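Skolham Institute of Applied Automation
Employment Opportunities

Robot Cell Maintenance Technician (Two-Arm Manipulation)
Location: Girnurville campus, Lumbao Building
Department: Laboratory Operations
Appointment: Full time, fixed term, 24 months, renewable
Reports to: Imelda Evangelista, Manager of Laboratory Operations
Posted: Wednesday, October 16, 2024

The Skolham Institute of Applied Automation invites applications for the position of Robot Cell Maintenance Technician. The person appointed will be responsible for the setup, daily care and repair of the Hallow cell, a two-arm robot station used for research on the handling of clothing and other household items.

About the Hallow cell

The Hallow cell consists of one robot body with two jointed arms, each fitted with a two-finger gripper, together with a head camera, a control computer and a power cabinet. It is operated by the Household Manipulation Group under Dr. Leonora Talavera. Operators work with the cell in two shifts, and maintenance is carried out between shifts and during one reserved block each week.

The cell is not enclosed in a fixed booth. It is moved among furnished rooms in the Lumbao Building and must be set up again after every move. For this reason the position calls for a technician who is comfortable with repeated leveling, cable routing and calibration in rooms that were not designed for machinery. Tasks given to the robot include sorting, folding, and emptying and filling containers.

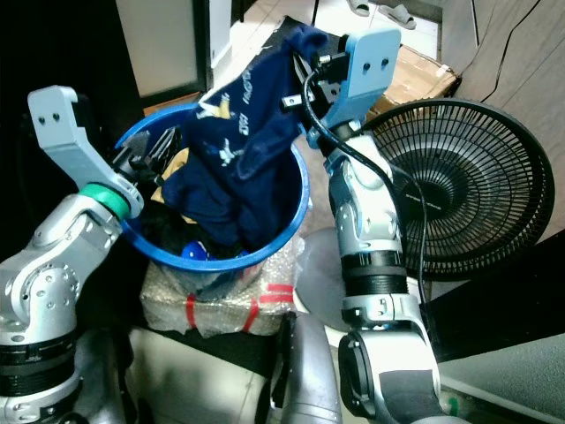
The Hallow cell at work on a bucket of mixed items, with the right gripper holding a navy cloth.

Work with fabric places particular demands on the grippers. Lint and loose thread collect at the finger joints, finger plates wear unevenly, and a cable that hangs too freely can catch on a container or on the arm itself. The technician will be expected to find such conditions during inspection and to correct them before the next shift begins.

Duties

Setup
Position and level the robot body after each move, and confirm that both arms can travel through their full working range without contact.
Route and secure gripper cables along each arm, leaving enough slack at the wrist for full rotation.
Carry out camera-to-arm calibration and record the results. A calibration error greater than 3 millimeters must be corrected before the cell is released to operators.
Test the emergency stops at the start of each working day, in the presence of the shift operator.

Routine care
Clean the gripper fingers and wrist joints at the end of each shift.
Check finger plates for wear, cracks and loose screws, and replace them as required.
Inspect connectors and cable jackets, paying special attention to the section between the wrist and the elbow.
Perform the full joint inspection after every 2000 hours of operation, following the manufacturer's service manual. This work is done by two people.
Keep the spare parts cabinet in order and submit parts requests to the Purchasing Office.

Repair
Diagnose faults in motors, encoders, gripper drives and communication lines.
Remove and replace grippers, wrist assemblies and cable sets.
Prepare arms for return to the manufacturer when a fault cannot be repaired on site.
Write a service entry for every intervention, however minor, in the cell log. Entries are reviewed weekly by Jonalyn Baluyot, Senior Technician.

The technician does not design experiments or supervise operators. The technician does have full authority to take the cell out of service – a decision that may be reversed only by the Manager of Laboratory Operations.

Required qualifications

An associate degree in mechatronics, electronics, industrial maintenance or a related field, or equivalent training in the armed forces or in industry.
At least three years of hands-on work with robot arms, packaging machines, machine tools or similar equipment.
Ability to read wiring diagrams and mechanical drawings.
Experience with a multimeter, torque wrench, and crimping and soldering tools.
Basic skill with the Linux command line, sufficient to start the control software, read log files and run calibration programs.
Ability to write clear service records in English.
Ability to kneel, reach and work at floor level for extended periods, and to lift up to 40 pounds, with or without reasonable accommodation.

Preferred qualifications

Previous work with two-arm or mobile robots.
Experience in gripper maintenance, including the making of replacement finger parts by 3D printing or machining.
Some knowledge of Python.
Current lockout/tagout training. Candidates without this training will receive it during the first month of employment.

Hours and conditions

The standard work week is 40 hours, Monday through Friday. The technician works an early schedule and a late schedule in alternate weeks so that both operator shifts are covered. Occasional Saturday work is required when the cell is moved, and compensatory time is given. All new employees serve a probationary period of 6 months.

Salary is set according to the Institute's technical staff scale, Grade T3 or T4, depending on experience. Benefits include health and dental insurance, a retirement plan, paid vacation and sick leave, and tuition assistance for approved courses. Safety shoes and hand tools are provided.

How to apply

Applicants should submit the following to the Office of Human Resources, attention Rosalinda Policarpio:
a cover letter of no more than two pages;
a current resume;
the names and contact information of two references, one of whom should be a present or former supervisor;
one sample service report or maintenance record written by the applicant, with any confidential information removed.

Materials may be submitted through the Institute's employment portal or delivered in person to the reception desk of the Lumbao Building. Incomplete applications will not be forwarded to the search panel. Persons who applied for the Technician I position advertised in August must submit a new application in order to be considered.

Selected candidates will be invited to an interview and a practical exercise at the Girnurville campus. In the practical exercise, candidates replace a gripper on a bench-mounted arm, reconnect its cable and complete a service entry. Tools and written instructions are supplied. Travel expenses within the state will be reimbursed – receipts are required.

Review of applications will begin two weeks after the posting date and will continue until the position is filled. Technical questions about the cell may be directed to Nestor Layug, Equipment Coordinator, Laboratory Operations. Questions about salary, benefits or accommodation during the application process should be directed to the Office of Human Resources.

The Skolham Institute of Applied Automation is an equal opportunity employer. Employment is subject to verification of identity and eligibility to work in the United States.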